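Progress report to the Plerness Community Fund

Project: Household Textiles and Storage, Hestow House
Prepared by: Hiwot Jemal
Date: Mar 12, 2025

## 1. Purpose of this report

This report covers the second stage of the grant, which supports the supply, sorting and storage of small household cloths at Hestow House. It sets out the work completed, the spending to date and the matters on which we seek the Fund's agreement.

## 2. Work completed

The linen cupboard on the ground floor has been emptied, cleaned and relabelled. A full count was carried out by Bezawit Wako and Dagim Birhane. It recorded 377 cloths of all kinds, including face washers, tea towels and cleaning cloths. Of these, 21 were worn through and have been cut up for rags.

Cloths are now grouped by use. Kitchen cloths are kept on the middle shelf and bathroom cloths on the shelf above, with cleaning cloths held separately in the laundry. The previous practice of storing all three together had led to cleaning cloths being used on dishes, a matter raised in our first report.

Residents have been shown the new arrangement at two house meetings. Use of the shelves has been steady, although the labels on the lower shelf have already lifted at the corners and will need to be replaced with a stronger type.

## 3. Containers and handling

The Fund approved the purchase of plastic containers for moving cloths between rooms. Twenty were ordered from Umance and all have been delivered. Two arrived with split rims and the supplier has agreed to exchange them.

The present trial concerns whether small cloths should be folded before they go into a container or simply dropped in. Folding makes counting easier – but it adds to the work of the evening shift, and residents with sore hands have asked to be excused from it. We have therefore allowed unfolded cloths in the containers for the remainder of March.

## 4. Spending

Spending is within the approved budget. The only variation is a small increase in the cost of shelf labels, which has been met from the amount set aside for printing. Receipts are held at the office and are available on request.

## 5. Matters for agreement

We ask the Fund to agree that unfolded storage may continue for face washers and other small cloths, with tea towels still to be folded.

Small cloths, unfolded:

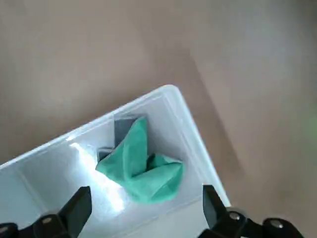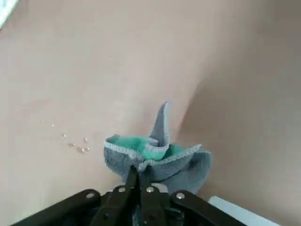 Hildegard Schwerdtfeger has read the draft and supports the request as it concerns face washers. She asks, however, that the cleaning cloths be left out of it until the laundry shelf is finished, and would like the next count to record colours as well as types, so that “a kitchen cloth can be told from a bathroom one without reading the label”.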